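Progress Report to the Strobel Fund
Community Kitchen and Cooking Course, Okeck
Prepared by Fidelina Tamayo, 28 April 2019

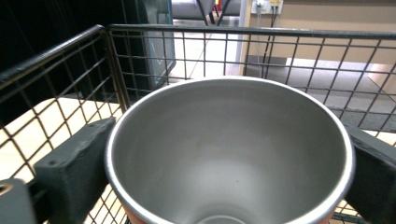

Is the course going to finish inside the money that was granted? The spending is on plan, and we expect to close the last group without asking for more.

1. What was done since the last report

In December we wrote to you that the second group was delayed because of the heating in the hall. The heating was repaired in the first weeks of the new year, and the group could start. It has 15 places and all of them were taken. We keep the same plan as with the first group: two evenings in the week, one for cooking and one for shopping, prices and storing food.

The cooking evenings are the part people like the most. We begin with soups, beans and rice, then bread, then simple meals from the oven. The participants asked for more lessons about bread, so we moved one lesson on sauces to the end of the course and gave the time to dough. I think this was a good decision, although the teacher of sauces was a little disappointed.

The shopping evenings were weaker at the start. Several persons told us that they did not see why they should learn to read a price label. We changed the lesson. Now everyone brings a receipt from home, with the name cut off if they want, and we plan a week of meals from what is written there. The talk became much more lively after this change, and people stay longer than they have to.

2. Attendance

Over both groups, 67 percent of the participants came to every lesson that was offered to them. This is lower than we hoped for in the application. When we asked about missed evenings, the most common answers were shift work and no one to look after the children. For the shift work we have no good solution yet. For the children we opened the small room next to the hall, and two mothers from the first group take care of it. They receive the hourly rate which was agreed in the budget under "other help."

Seven participants of the first group came back to help with the second one. We did not plan this and we did not ask for it. They help mostly with the person who is new at the table, and they translate when it is necessary.

3. Money

The largest cost in this period was food, as expected. The price of flour and oil from Trondis went up after the winter, and we now buy the dry goods from Clilline, who deliver to the door and accept to be paid at the end of the month. The fresh vegetables still come from the market in Okeck.

From the line for equipment we have 2000 dollars left. We would like to use a part of it to repair the second oven, which heats only on one side. The repair is not in the original budget — I ask for your written agreement before we order it. If you prefer that the money stays in the equipment line until the end, we can continue with one oven, but the bread lessons will be slower.

The rent of the hall did not change. The full table of costs, with copies of the invoices, was sent to your office separately.

4. Difficulties

The recipe sheets are still not ready in all the languages that we promised. The English and Spanish sheets are finished and printed. The other two are translated, but the person who was going to check them has moved away, and I am looking for someone else. I should have told you this earlier.

We also had a problem with storage. The cupboard in the hall is shared with the dance club, and more than once our things were moved to the corridor. We spoke with them and now there is a lock and a list of who has the key.

5. Next steps

The second group finishes its lessons before the summer, with a dinner for the families. You are warmly invited, and I will send the hour when the hall confirms it. After the dinner we collect the short questionnaires, the same ones as for the first group, so that the answers can be compared.

The third group will be announced in the library and in the health center. Some names are already on the waiting list — mostly neighbors of people who did the course. The lessons start after the summer break, and I will send the dates together with the next report.

If something in this report is not clear, please write to me or call the hall in the morning hours.

Fidelina Tamayo
Course coordinator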